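FOR RELEASE IN AUGUST

Tava brings back its wall paint line, with 15 colors and a smaller can

Zundale – I have been mixing paint for a living for longer than I care to add up, and I still get a little giddy the week before new colors go on the shelf. So forgive me if this release runs on. We're putting our interior wall paint back on sale in August, after a long break, and I wanted to write the announcement myself instead of handing it off (you can probably tell).

Some of you will remember the old line. It had 300 colors, which sounds generous until you're standing in front of the rack trying to tell one oatmeal from the next. I loved that rack. I also watched a lot of people walk away from it with white. When we stopped making wall paint to concentrate on trim and floor finishes, the letters we got were almost all about the same handful of shades, and those letters are more or less where the new line came from.

There are 15 colors now. Four are whites, because people do need whites, and the rest are soft and a bit dusty: greens, clay, a blue that leans gray, a couple of mauves I fought hard for. Everything comes in one finish, a flat matte. We tried an eggshell version as well and I wasn't happy with how it dried on older plaster, so it's waiting until I am.

The other change is the can. Our smallest size used to be a full gallon, and a gallon is a lot of paint for a powder room! The new line comes in quarts as well as gallons, and the quart has a wide mouth so you can get a proper brush into it. Torko makes the cans for us. The lid took three tries, and the one we settled on closes with your thumbs.

We tested on real walls, and I do mean real ones. We asked readers of our newsletter if they'd put up with us painting a room in their home and then coming back to see how it had held up, and 495 households wrote in. We couldn't get to them all (sorry, truly), but we got to hallways, kids' bedrooms, one very steep stairwell and a kitchen where the family cooks with a great deal of turmeric. The turmeric taught us plenty. We changed the binder after that kitchen and went back with a sponge.

Fuchs, the hardware store on the corner by our mixing shop, will carry the full line from the first day. They've given us the long shelf near the key counter, and there will be painted boards you can borrow overnight. Please do borrow them. A mauve that looks brown under store lights can go quite pink by your bedroom window, and I'd much rather you found that out before buying two gallons of it.

For everybody farther away, we ship. We printed 983 sample card sets for the launch, each card brushed with actual paint, and they're free to anyone who asks while they last. If you wrote to us about the old colors, you're already on the list and don't need to do a thing. 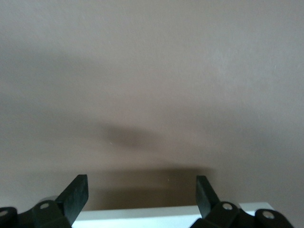

HOME & INTERIORS

A few practical notes for editors and store owners. The paint goes on with a brush or a roller and wants two coats over most colors, three if you're covering red. Leave it overnight between coats if the room is chilly. Flat finishes show scuffs more than shiny ones do, so in a busy hallway I'd keep a jar of leftover paint for touch-ups, with the room name written on the lid – I never remember to do this at my own house and I regret it every spring.

Stores that want to stock the line can ask for the trade sheet, which has the case sizes and the shelf plan. Press can have sample cards, boards or a quart of any color to try at home. The mixing shop in Zundale is open to visitors from 9 a.m., and mornings are best if you'd like to see a batch being tinted, as we're usually washing out the tanks after lunch.

Write or call the Tava press desk. It's mostly me, so give it a few rings.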